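Call for Participants: Household Robotics Student Project, Spring Section

The Imside Institute of Technology invites applications from enrolled students for a supervised project course in two-arm household manipulation. The course is directed by Szu-yu Lai and is held in the furnished living room of the Pattinasarany Laboratory. It carries course credit and is open to undergraduate and graduate students in any department.

Participants work in pairs to teach a two-armed robot the ordinary work of tidying a living room. Sessions address the handling of soft goods, including garments, covers and throw pillows, on and near a full-size sofa.
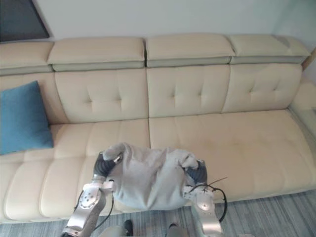 Each pair will operate the robot remotely, record its attempts at an assigned task, and label the recordings for use in training. Pairs are expected to keep a written log and to present their results at the close of the term. Prior experience with robots is not required. Applicants should be able to read and edit short programs in Python.

The assigned tasks increase in difficulty over the term. Early sessions are limited to a single object. Later sessions require both arms to act on the same object close to other furniture and household items.

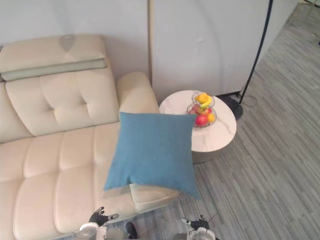 Eligibility and Commitment

Applicants must be in good academic standing and available for one laboratory session of three hours each week, beginning at 4:00 p.m., and for a safety orientation before the first session. The course runs for 15 weeks. Enrollment is limited to six pairs. Students may apply with a partner or ask to be assigned one.

Participants will also review recordings made by the wrist cameras, and should expect to spend about 7 hours a week on the course outside the laboratory. The section's shared archive holds 4,000 labeled recordings, all of which are available to enrolled students.

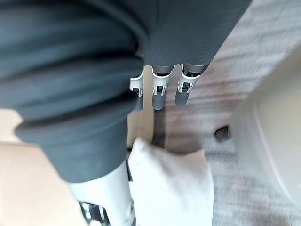 Wrist camera view: robotic fingers above a white cloth.

How to Apply

Applications should include a current transcript, a one-page statement of interest, and the name of one instructor who may be contacted. Materials are to be submitted through the Rekport student portal under the heading "Household Robotics." Applications are accepted until the end of December. Selected applicants will be invited to a short interview at the laboratory.
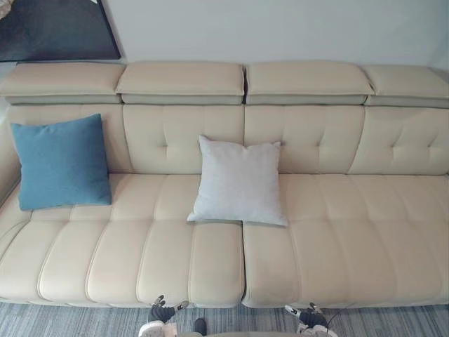 The sofa in the Pattinasarany Laboratory, with blue and white throw pillows.

Students who require accommodations for the laboratory sessions should state this in their application. Questions concerning the course may be addressed to Szu-yu Lai through the portal.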